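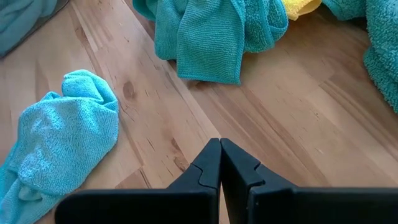
Blue-green ones and the one yellow, before sorting

Microfiber cloths: how do you all fold and store them?

jillach_mops
Hi everyone, long-time reader and finally posting! I've let my microfiber cloths turn into one big jumble and I'd love to get them under control before July, when my in-laws come to stay. Mine are the blue and turquoise kind, plus yellow ones that I keep for the bathroom. Do you fold, roll, or just stuff them in a bin and shut the lid (my method up to now, I'm afraid)?

Re: fold or stuff?

skiltton22
Welcome! I'm a folder and always will be. I used to clean at the Punudel guest house, where we had 400 cloths going through the laundry, and if you didn't fold them you'd never find the color you wanted. Halves, then thirds, hem on the inside, and stand them up in the drawer like file folders. It's such a nice feeling to open that drawer!

The big yellow towels are worth a little extra patience. I lift one by a corner first and let it hang so the rest of it drops out of the heap, then I find the stitched hem and work from there.
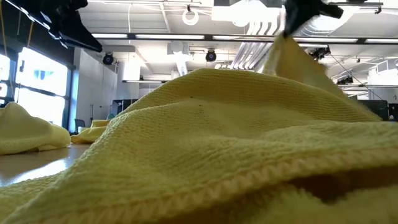
Re: Re: fold or stuff?

porchlight455
I'm going to disagree, kindly. They're cleaning rags! I've been stuffing mine in a bucket for years and the counters look the same as they would with folded ones. Two buckets, yellow in one and blue in the other, and you're finished before the coffee is.

skiltton22
You and your buckets, porchlight. I'll give you the two colors part, that's good sense. But a cloth that's been squashed in a bucket comes out in a wad, and I'd want it flat for windows.

jillach_mops
Oh, I can see both sides! The little blue ones are what drive me crazy, with that loopy terry texture that grabs on to everything. Grab one in the middle and you get a lump with a point on it like an old sock.

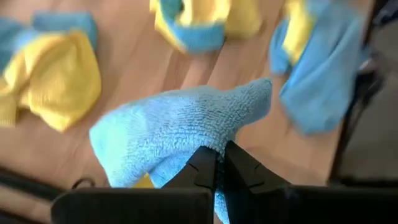 Re: washing, while we're on the subject

chatzigeorgiou_fan
Jumping in to say please skip the fabric softener, whichever way you store them. I wash mine warm, nothing linty in the load, and hang them on the porch. As for folding, I do the yellows and stuff the blues, so I suppose I've managed to annoy both of you.

porchlight455
Half a convert is fine by me. Jillach, let us know which way you go, and have a good visit with the in-laws.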